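About Gillow

We write and check working rules for robots that travel on public paths.

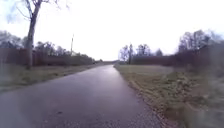 Gillow started with a doubt. Most delivery robot makers we met could show us a policy, and few could show us a path they had tried it on. So we read the policy first and then go outdoors. A rule that says "keep to the marked lane" is little help on a wet path with no painted lines, where one edge is a ragged mix of grass, small stones and debris. Which edge should the machine trust? What does it do when the sky shines back off the pavement? We ask, and we want the answer in writing.

Our house standard, Wada, has 20 clauses. It used to have 100 – clients signed it without reading it. Each clause names a condition, a required action and the person who answers for it.

We don't sell robots or take a share of sales. We don't hand out badges either. Zudari and Vedon both asked for one, and both got a list of open faults.

Reviews take 15 working days. Bookings for the next round open in January.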